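Speaker notes – Small appliances and the household electric bill
Mastivport Public Library, evening talk, 23 May 2018

Opening

Thank the library. Mention the sign-up sheet for the plug-in meters by the door. Phones on silent.

Start with the question I get most often: does it help to unplug the toaster? Short answer: a basic toaster with a lever draws nothing when it is not toasting. Unplug it for fire safety if you like. You will not see it on the bill.

Ask for a show of hands. Who knows what they paid per kilowatt-hour last month? Do not wait long on this one.

Watts and time

Go slowly here. The bill is watts multiplied by hours. A toaster pulls a lot of power for a few minutes. A cable box pulls a little all day and all night, and over a year the box costs more. Write the sum on the board and let people copy it down.

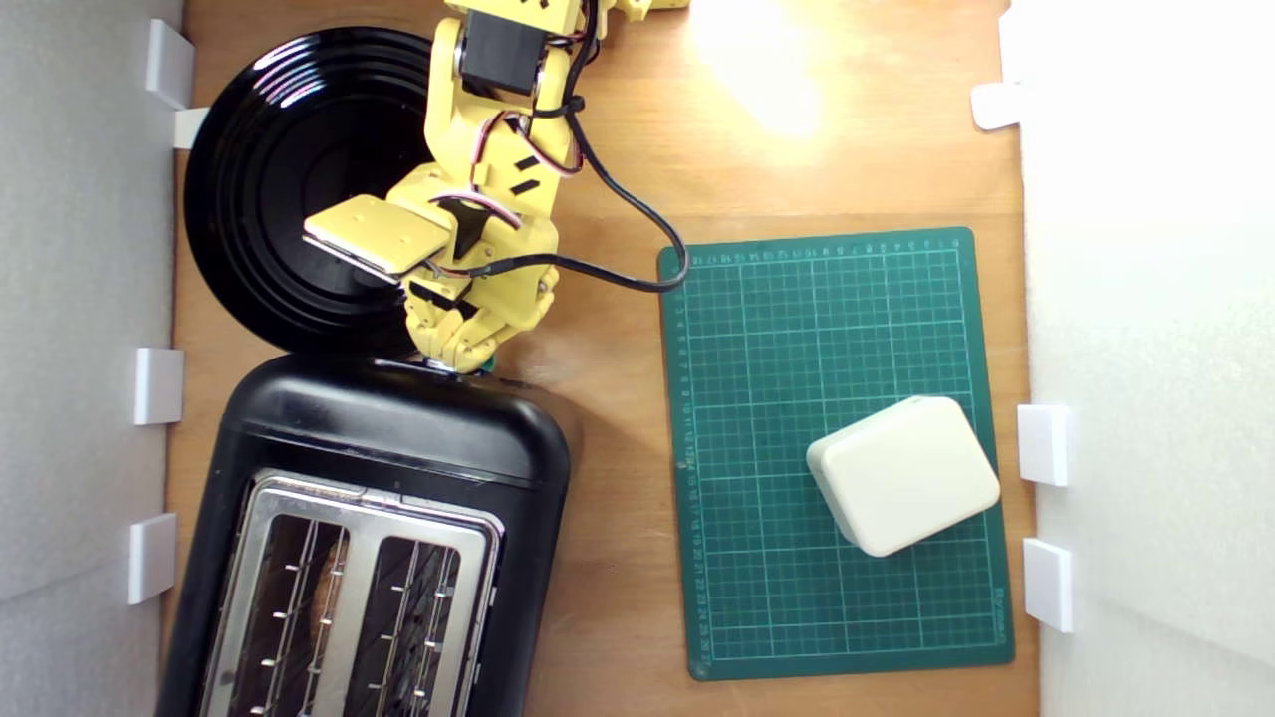

Then the heating point. Anything that makes heat from electricity is hungry while it runs: kettle, toaster, iron, hair dryer, space heater. The space heater is the one to worry about, as it stays on for hours. People in the Bada apartments will know this from their December bills. Say that the old baseboard units there are the same thing bolted to the wall.

The Xiong Street survey

Background: 80 households were asked, 73 sent their forms back. Most guessed that the kitchen was their biggest cost. In almost 17 homes it was the water heater by a wide margin. The rest were split between space heating and an old second refrigerator in the garage. Do not give street numbers if asked.

Second refrigerator – pause here. Somebody always has one. Suggest emptying it and switching it off for the winter.

Small ovens and toasters

If you are making toast for one, use the toaster. If you are reheating a slice of pizza, a toaster oven beats the full-size oven, which has a large space to warm up first. Empty the crumb tray. Leave clear space above the slots and keep curtains and paper towels away. 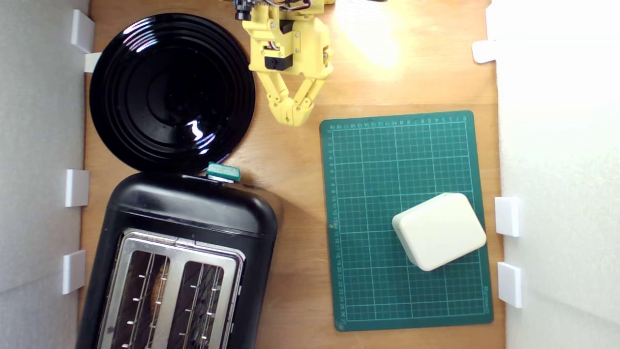
Two-slot toaster and a round black plate on the table.

Using the meter

Pass the Divgate meter around. Plug it into the wall, plug the appliance into it, leave it for a full day. For a refrigerator, leave it a week. Not for dryers or ranges – wrong plug, and too much load.

Loans are 17 days. Return them to the front desk, not the book drop.

Questions

Likely ones: LED bulbs (yes, change them), phone chargers (tiny), solar (separate talk, do not get pulled in). If time is short, skip the slide on power strips and point to the handout.

Contact: Mastivport Home Energy Talks, c/o the library front desk | © 2018 | Back to top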